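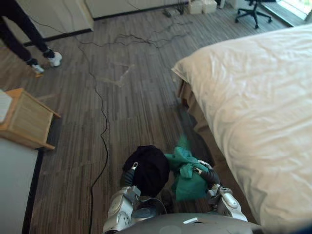
Grundanton House, the short-stay lodging block off the ring road, is refitting its bedrooms this month, and guests booked from Friday should get a room that's done. Mostly done, anyway. Manager Lindsay Te Moana wants the bedding sorted first, wiring second. The room we got into still had black cables looped over the striped carpet, one long one running right past the bed, and a power strip by the wall. White boxes next to it. Electricians from Hurkness are due back Friday morning to get everything along the skirting and out of peoples way.

The block has 146 rooms. Each gets a new duvet, a bed skirt and a going-over of the carpet. Nightstands stay – Te Moana says there was talk of replacing them, but the quote from Baláž came in at $295 a room and the owners said no. "They're good nightstands. Sand them if you have to, I'm not buying new ones for the sake of it," she said.

The bed skirts are the bit guests asked for. Complaints last winter were nearly all the same: suitcases, lost socks and dust under the bed, all on show from the door. The new ones hang close to the floor and come off for washing. Laundry is going out to Lurkell, two pickups a week. 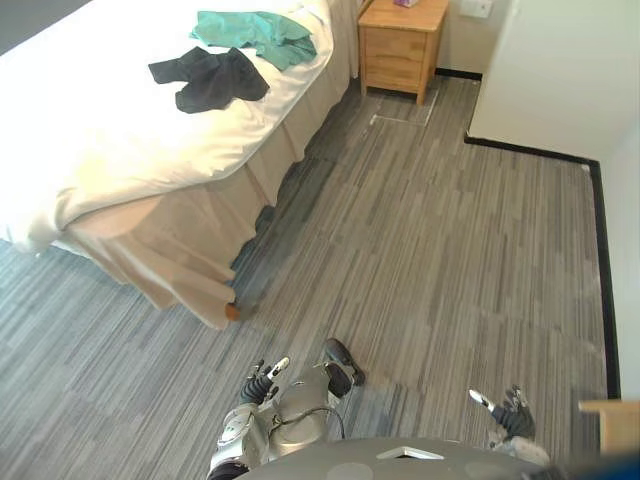

White duvet, pleated bed skirt and a couple of garments still to be folded in one of the rooms at Grundanton House.

Housekeeping lead Delyth Humphreys has been going room to room with her team since early in the month. Order of work is simple enough. Clothes off the bed, duvet straight, pillows last, then the floor. Long-stay guests are being asked to put their things away before 10 a.m. on the day. Not everyone does. Anything left out gets folded and put on the nightstand, she said, and nothing goes to the laundry unless it's in a bag.

Pillowcases are still up in the air. The plan was plain white all through, but Humphreys wants to keep some pattern and has a few guests on her side. She likes a check. A gray and mint-green one, with a wavy stripe inside the squares, sat against the white duvet in the room we saw, near a teal T-shirt hanging over the edge of the mattress, and it did cheer the place up a bit. Te Moana is not convinced, says patterned cases never match after teh third wash. Decision by the end of the month. 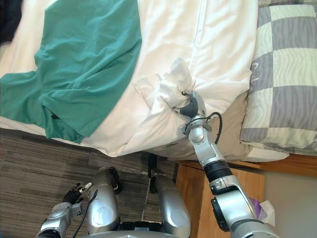

Rates are not changing for now. Guests already booked do not need to do anything, and anyone who would like to wait for a finished room can move their dates at no charge – ask at the front desk, open until 9 p.m. The lobby and breakfast room stay open throughout. Parking at the rear only on Friday while the Hurkness vans are in.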